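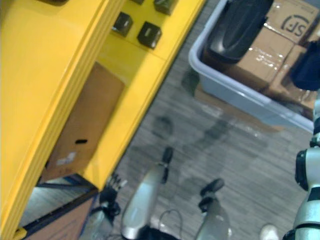 Software firm Billero has released a new version of Clirero, its planning and control package for two-armed robots, with most of the work going into how the system copes when its own arms block the view. The update changes how camera pictures are turned into a map of free and occupied space. Earlier versions could mistake part of the robot for something in the way, and would then stop or plan a long route round it. It is an awkward problem for head cameras looking down at the floor, where the silver limbs and a dark hand take up much of the lower part of the view and the things to be picked up, such as taped cardboard boxes in a grey plastic bin, sit towards the edge of it.

Clirero now keeps a model of the robot's body and removes it from each picture before the map is built. The model is driven by the joint readings, so it moves with the arms. Where the readings and the camera disagree, the software marks that area as unknown and slows any movement passing through it.

"We used to throw away a fixed patch at the bottom of the picture and hope for the best," said Elis Voyle, who leads the perception team. "That was fine until a hand reached forward out of the patch. Then the planner thought there was a wall in front of it."

The planner itself has had a smaller change. It now works out three candidate paths for each reach and picks the one that leaves the target in view for longest, even if it is a little slower. Users who care more about speed can turn this off in the settings file.

Billero said it tested the release on 2797 recorded reaches before trying it on moving arms. The recordings included shiny tape and glossy surfaces, both of which have caused trouble for the depth software in the past. Reflections are still listed as a known problem in the release notes, along with black objects, which can come through with holes in them.

Rhun Maddocks, an engineer at Vilon, has been running a test build since the spring. He said false stops had dropped but setting up took longer than he would have liked.

"You have to get the camera position right first," he said. "Ours was out by three millimetres and the mask was eating into the edge of everything we wanted to pick up. The calibration tool finds it now, but you need to know to run it."

The calibration tool comes with the release and takes 100 pictures while the arms move through a set routine. A separate viewer shows the mask laid over the live camera feed, and can replay old logs.

Log files from the previous version will open in the new one, but saved body models need to be exported again. Support for the Wogan arm controller is still marked as experimental. Malte Meinecke, who looks after the drivers, said that work should be finished in November.

By Bleddyn Bowen
Posted 14:20
6 shares | 3 comments
Home | News | Software | Robotics | Contact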